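Filed under: Days Out > Factories, Mills & Other Indoor Weather

Posted in March by the blog's only correspondent

An Open Day at the Florari Pottery

The town of Grarna has one traffic light and one pottery, and on open day the traffic light loses. I sat at it long enough to read the whole leaflet, including the part about sensible shoes. I was wearing suede.

Florari has been making plates and mugs on the same hill for longer than most of its customers have been alive, and once a year it lets the public in to see how. Tickets are nine dollars, which gets you a tour, a paper cup of coffee (in a pottery, yes) and a voucher for the seconds shop. The tour takes two hours. The seconds shop takes as long as your marriage can stand.

We started in the clay room, which smells like a basement after rain. Our guide had done this walk many times and had arranged her jokes at the points where people tend to get tired. The clay arrives in gray blocks wrapped in plastic and gets squeezed through a machine called a pug mill to get the air out of it. Air is the great enemy here. A bubble you can't see will take off the side of a mug in the kiln, and sometimes the side of the mug next to it. A boy in our group asked if that was loud. It is not, apparently, and he lost interest in ceramics for good.

Then the throwing room, where two potters were working with their backs to us, a choice I respect. One made a bowl in less time than it takes me to open a bag of flour. Visitors were invited to try the spare wheel. I tried the spare wheel. What I made was described as "a start" and put back in the clay bucket in front of me.

The kilns were the best part. The big one holds 800 mugs and goes by the name of Barua, painted on the door in letters that somebody has clearly touched up over the years. It was cooling, so we stood near it the way you stand near a sleeping dog. You can't rush the cooling. The guide said a new hire once opened the door early to see how things were getting on, and the crackling went on all afternoon.

Lunch was soup in a Florari bowl, which you have to give back. They check.

The seconds shop is in a shed beyond the parking lot, and it's where the day turns serious. People who had been sweet to each other in the clay room were now using their elbows. A second, for the record, is a piece with a flaw, and the fun is in finding it. I bought two mugs. One has a handle that leans a little to the left. The other seems perfect, and I've been turning it over every night with a growing sense that I've been cheated.

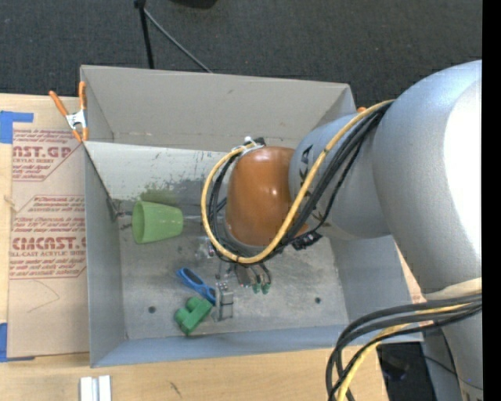
Glaze is where Florari makes its name, and also where I ran out of words for brown. The bestseller is called Grarix, and on the shelf tiles it runs from toast to wet brick depending on how thick it goes on. The shade I came home with is glossy and orange-brown, very near the color of the rounded housing that points down into the gray bin here. The catalog calls it "autumn." I drink my coffee out of it in March and feel slightly off schedule. I'd go back next year, in other shoes, and get to the shed before lunch.

Comments (3)

clayfoot: They do check the bowls. My aunt got as far as the gate.

hillroad_reader: Does the voucher still not work on teapots? It didn't when we went and it caused a scene.

potluck: Suede will brush clean once the clay is bone dry. Don't use water on it, whatever you do.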